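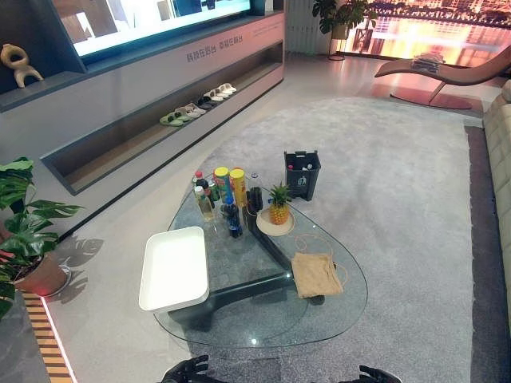
Books > Fantasy > Newsletter

Second Looks: Is The Salt Warden Worth All the Fuss?

February 11, 2022

I came to The Salt Warden with my arms folded. The cover calls it "the fantasy debut of the decade," and we are not very far into the decade. Three people in our reading group had already told me I would love it. I usually don't love things on schedule.

Kha Quách's novel opens in Bornstead, a harbor town where salt is money and the weighers who handle it are sworn never to marry, own land, or leave. Mạch is the youngest of them. She finds that the town's official weights have been shaved down, and the trail leads up to Genholm, the fortress where the old kings stored their oaths in jars. Yes, jars. I rolled my eyes at the jars for a good 80 pages, and then one of them got opened and I had to stop.

So there is something here. The weighing house chapters are the best thing in the book, all petty rules and people watching each other's hands. Quách knows how to write a room where everyone is lying about something small. I would have read a whole novel set in there.

The trouble is that the publisher wanted an epic. Once Mạch leaves town, we get a map's worth of travel, a thief with a sad past, and a prophecy in rhyming couplets. Do we still need prophecies? This one gives away the traitor to anybody who reads it twice, and the characters read it four times.

351 shares | 14 comments

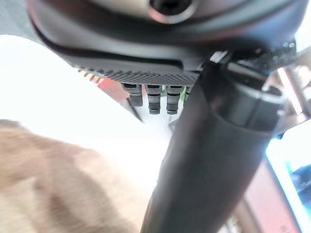
The magic, such as it is

Much has been said about the "oath magic," and I think it has been oversold. The rule is that a broken promise can be taken out of one person and put into another. Fine. But who can do this, and how often? In chapter 7 it nearly kills Mạch. By chapter 11 she does it on horseback. I don't need a rule book, but I would like the price to stay the same for a few chapters in a row.

Thoa Mạc, who edits this newsletter and liked the book far more than I did, thinks the change is deliberate and that Mạch is paying in memories she doesn't notice losing. There is one line about her mother's name that supports this. One line is thin. If the second volume proves Thoa right, I'll say so in print.

The ending stops more than it ends. Surar, the exiled judge and easily the most interesting person in the second half, walks through a gate and we cut to an appendix of tide tables. The sequel is promised for April. I'll borrow it from the library. 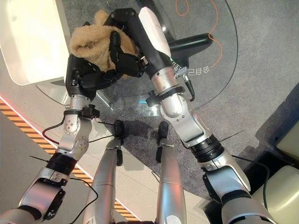 More from Second Looks

Dragons With Day Jobs: Three Cozy Fantasies Compared
The Trilogy That Should Have Been One Book
Rereading the Assassin Novels We Loved at Fifteen
Do Maps in the Front Help or Just Look Nice?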